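3.2 Suture material and tissue preparation

The choice of practice tissue has a larger effect on stitch quality than is usually reported. Gurnden pads, which are molded in a single layer, hold a stitch under tension but give little sense of depth when the point enters. Animal tissue behaves more like the surgical case, but it varies from piece to piece and dries during a long session. We therefore prepared all tissue according to the protocol of Elínborg Bjarnason at Jodcombe, in which each piece is trimmed, rinsed and kept covered until use.

A total of 18 pieces were prepared and 11 were retained. The remainder were rejected before stitching, either for uneven thickness or for tears at the margin. Thread was cut to 300 mm. Shorter lengths left too little for the final knot, and longer lengths tended to loop over the working area and catch on the instruments. Curved needles were used throughout, held by the body and kept clear of the tissue until the entry point had been chosen.
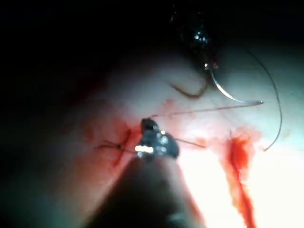

Figure 4. Curved needle and suture thread at the pale tissue surface. The upper left of the field is in deep shadow.

Lighting was a recurring difficulty. Pale tissue reflects strongly, and fine thread is hard to follow where the surface is nearly white (Figure 4, lower right). Lowering the lamp reduced glare but deepened the shadow at the margins. We settled on a fixed setting for all pieces and accepted some loss of detail on both sides.

Finished stitches were scored on the Wibisono scale, which runs from 0 to 100 and weighs spacing, bite depth and knot security. Spacing was measured from the entry points only. Exit points were recorded but are not used in the analysis in Section 4.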